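Das Geschirr der Tante

Mercedes Usuga hatte bis vier Uhr Zeit, dann wollte der Händler aus Colthorpe kommen. Er hatte am Telefon 138 Euro für alles geboten, ohne etwas gesehen zu haben. Sie hatte zugesagt und sich danach geärgert.

Sie fing mit den Tellern an. Den mit der welligen rotbraunen Linie am Rand kannte sie seit ihrer Kindheit. In der Mitte stand ein rotes Zeichen, 米, Reis. Die Tante hatte es ihr einmal mit dem Finger in verschüttetes Mehl geschrieben und gesagt, mehr Chinesisch brauche man in dieser Küche nicht. Mercedes legte den Teller zurück auf den Stapel. Der größere darunter hatte einen blassen orangefarbenen Fleck am Rand. Kürbissuppe, dachte sie, oder Curry. Im Dezember hatte es hier fast nur Curry gegeben.
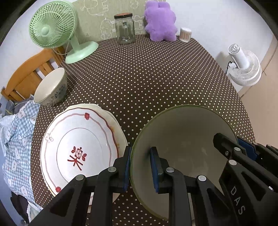

Die Schüssel mit dem olivgrünen Streifen war schwieriger. In ihr war der Salat gewesen, an Geburtstagen der Kartoffelsalat, und einmal, als das Waschbecken verstopft war, drei Goldfische. Innen hatte sie einen Schatten, den keine Bürste je weggebracht hatte. Der Händler würde daran herumreiben und den Preis drücken.

Am Telefon rief ihr Bruder an.
"Hast du alles eingepackt?"
"Noch nichts."
"Es ist halb vier."
"Ich weiß."
Er wollte wissen, ob der Ventilator auch wegkomme. Sie sah zu dem mintgrünen Ding hinten auf dem Tisch und sagte, den könne er haben. Das gepunktete Tischtuch wolle sie selbst.

Um zehn nach vier klingelte es. Der Mann trug zwei Klappkisten und eine Rolle Zeitungspapier. Mercedes blieb in der Tür stehen.
"Die Gläser im Schrank können Sie mitnehmen", sagte sie. "Die Teller und die Schüsseln nicht."
Er überlegte kurz. "Dann sind es vierzig."
"Gut", sagte sie und ließ ihn herein.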